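Hokwood Overpass Options Study: progress report to the funding partners
27/10/2018
5 min read

Hi all,

Well, October got away on us! You asked for something readable this time instead of the usual forty-page binder, so I've tried to write it the way I'd tell it to you over coffee. The short version is that we're on budget, two weeks behind on the traffic modelling, and a good deal further along with the neighbours than I expected to be.

First, the overpass itself. The deck inspection wrapped up on the Gekdale side and the news is mixed. The piers are sound (hooray), but the expansion joints are finished, and salt has gotten into the concrete under 19 of the drainage points. None of that closes the road this winter. It does mean the "patch it and wait" option has a shorter life than we told you in the spring, and I'd sooner you heard that from me now than from a newspaper in February.

The consultants at Osman have priced the temporary netting under the deck and I've approved it out of contingency. It should be up before the first real freeze, weather permitting. I've asked them to leave the bike path open underneath while they work — they grumbled, then agreed.
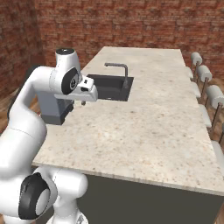

Illustration: computer rendering

Now the modelling, where we slipped. Our counts on Drorkby Road were done the same week the water main was being replaced, and half the trucks had gone off to find another way through. I wasn't willing to hand you a lane-closure plan built on that, so we recounted. Svenja Fuchs redid the whole set in nine days, including the overnight hours, and her numbers look much more like what anybody who lives there would tell you. The morning peak is shorter than we'd assumed and the afternoon one drags on forever, mostly school pickup running straight into the shift change at the rail yard.

What that does to the options: full closure with a detour still looks rough, but closing one direction at a time is now a real contender. We hadn't given it much of a chance before. It would take three construction seasons instead of two, and the buses would have to be rerouted for the whole stretch, so it's no bargain. I'd like another month before I put a cost beside it.

Consultation has been the fun part (yes, really). We mailed the survey to every address within a few blocks and had around 500 back, plus a stack of letters, one of them with a hand-drawn interchange that our engineer has pinned over her desk. Noise is the big worry, ahead of traffic, which surprised me. Parking came up less than I'd braced for. People on the Gekdale side would very much like the overpass gone altogether, and they said so at both open houses at some length. I've promised them that the teardown option will get the same treatment as the rest, and I'd appreciate your backing when the phone calls start.

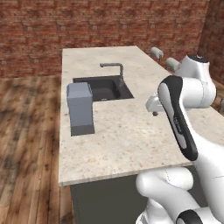

On the look of whatever gets built, we've only started, and I know a couple of you are keen to see something. The urban design people want brick facing on the retaining walls to match the old warehouses. I like it too, in principle: red brick like the walls in the rendering just above would sit nicely beside the warehouse row, and it's a lot warmer than bare concrete. It also has to survive plow spray for fifty years, so I've asked for a test panel on the north ramp before anyone falls in love. Lighting and railings can wait until we know which option we're drawing.

Money, quickly. Fieldwork came in a little over because of the recount, and printing came in under, so the two nearly cancel. I'm not asking for anything extra this quarter. If you want one-direction closure worked up to the same level as the others, though, I will be, and you'll get a proper request with the figures attached.

Still to do before the next report: finish the modelling, get the transit agency to commit to a bus detour in writing, and sit down with the rail yard about night work. I'm also waiting on the soil results from the south abutment — the lab has had the samples since Thanksgiving and I'm phoning them again Monday.

Call me if any of this needs more detail. The inspection tables and the raw counts are in the shared folder, and Svenja can walk you through the recount if you'd like to see how she did it.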